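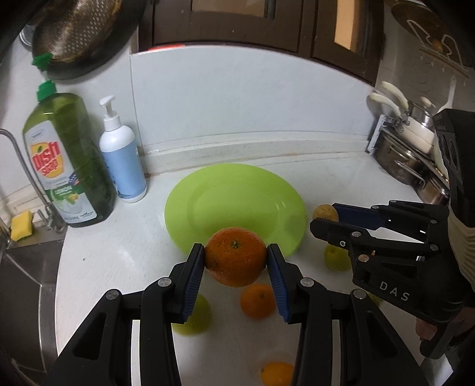 Coditz Workflow: Approval Routing for Shared Document Libraries

Home Products Coditz Workflow Pricing Support Contact

Coditz Workflow moves a document from one person to the next until it has every sign-off it needs. It runs on your own Windows server or on a hosted account with us, and it works with the file shares and document libraries you already have. Files stay where they are. Coditz keeps a record of who has each one, what they did with it and when it is due back.

Building a route

A route is a list of steps. Each step has an owner, a time limit and an action: review, approve, edit or file. You set up routes in the browser with the Route Editor, and no scripting is needed. Steps can run one after another or side by side. If a purchase request over a set amount needs a second manager, add a condition to the step and Coditz sends it on.

A route can have up to 200 steps. Most of our customers use six or fewer.

Sign-off

People get an email when a document reaches them. They can approve it from the message or open it in the browser first. A rejected document goes back to whichever step you choose, with the comment attached. If the owner of a step is away, a stand-in can be named ahead of time -- the log shows both names.

Audit log

Every action is written to the log with the user name and time. The log can be exported as CSV or PDF. Entries cannot be edited from inside the product, including by administrators.

Moving from Skuvimier

Version 2 includes an import tool for Skuvimier forms. It reads field names, drop-down values and basic validation rules. It does not bring over custom code, so forms that depend on scripts will need some work by hand. Run the import on a test account first and compare the field list before you switch users over.

Ginting moved its Plodham office to Coditz in March. Fadwa Ramadan, who runs records there, had 2853 open documents to carry over. "The import took roughly a morning," she told us. "Cleaning up our old drop-down lists took longer than that."

Requirements

Server edition: Windows Server 2012 R2 or later, 8 GB of memory, SQL Server 2012 or later.
Hosted edition: a current version of Chrome, Firefox, Edge or Safari.
Email: any SMTP server.
Sign-in: Active Directory or Coditz accounts. Both can be used together.

Licensing

Licenses are sold per named user, by the year. People who only fill in a form and never approve anything do not need a license. Stand-ins do need one. Test accounts are free with either edition and can be reset from the admin page.

Support

Email and phone support are included for the first year. Setup questions go to Rutilio Arellano. For import problems, write to Tirta Sinaga and attach the import report -- it is saved in the Logs folder under the date of the run. Training sessions are held online and are booked through Juwita Osman.

Page last updated 23 August 2018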